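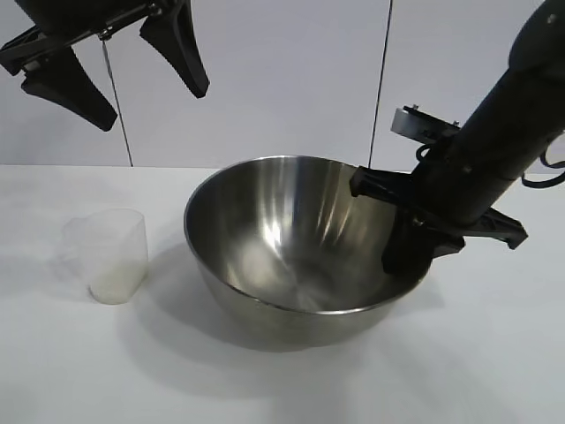

Duvik Reports Results of Two-Arm Kitchen Chore Trial

Household robots can now measure and pour dry food under controlled conditions, but they are not ready for an ordinary kitchen, according to results released in August by Duvik, a developer of control software for two-arm machines.

The trial was run with the test firm Skoviron. It covered 14 chores drawn from home kitchens and small food shops, among them portioning rice, moving a bowl and putting away utensils. Each chore was attempted 120 times. Six met the level both companies had set in advance for unattended work.

Pouring rice from a scoop into a steel bowl was one of the six.
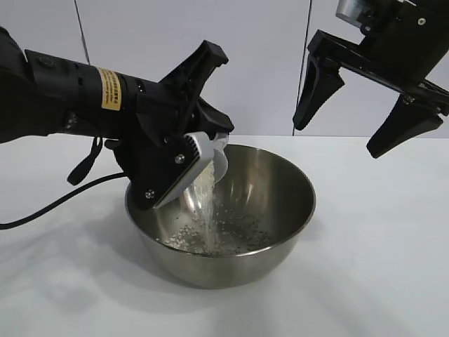
Dry grain is a harder material than it looks. It leaves the scoop in a rush once the angle passes a certain point, and the arm must slow its wrist before that point is reached. The current software sets the tilt rate from the weight of the load and the shape of the lip.

"A person does this without looking," said Ivone Rangel, head of testing at Skoviron. "The machine has to look, and steel is a poor thing to look at. The reflections move when the arm moves." 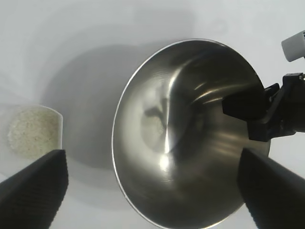
Wrist view of the mixing bowl, with a container of pale grains at left.

Polished surfaces accounted for 42 percent of all failed attempts. In most of these the software placed the rim of a bowl too near or too far, and the grip closed in the wrong position. Duvik has since added a second estimate of rim position, taken from the opposite arm, and will repeat the affected chores. 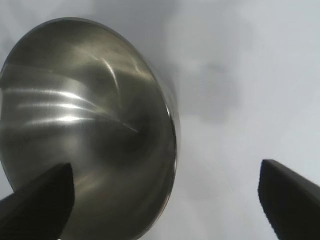
Gripper fingers and steel bowl at close range. Highlights on brushed metal complicate the estimate of the rim.

Chores involving cloth, wet food or tools stored in drawers did not meet the required level. Duvik does not plan to offer a home product on the basis of these results.

"Shop counters come first," said Arlo Gallagher, engineering director at Duvik. "The bowl is always the same bowl, and the table stays clear. A home gives you neither."

A second trial, using the Mureo release of the software, will be held at Skoviron's Figueiredo site.

Press contact: Cauã Macedo, Duvik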